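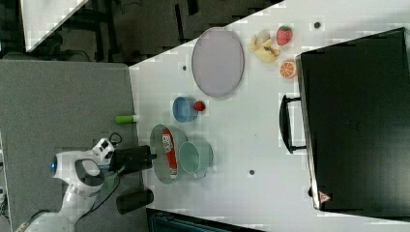
Chapter 7
When the Gripper Does Not Let Go

In November, a table-sorting arm at the Marsden training laboratory closed its fingers on a mug and did not open them again. The program reported "release complete" and sent the arm to its next position. The mug went with it, struck the door of an oven and broke. Leanne Kershaw, who was supervising the session, had her hand 300 millimeters from the oven at that moment. She was not hurt.

The log of that session contains 1,479 grasps. In 40 of them the finger position did not change after the open command, and the software raised no alarm in any of these cases. It only checked that the command was sent – it did not check that the fingers had moved.

In this chapter we study faults of this type, which we call silent faults. Section 7.1 explains the difference between a command and a confirmed state. Section 7.2 treats stopping distance and the position of the operator. In Section 7.3 we follow the investigation made by Hilkka Hyvönen and Terence Naylor, who first suspected the cable and later found the error in the timing of the controller.

Before you read further, write down which signals you would want to see before the arm is allowed to leave the release point. Keep your list. You will need it for Exercise 7.4.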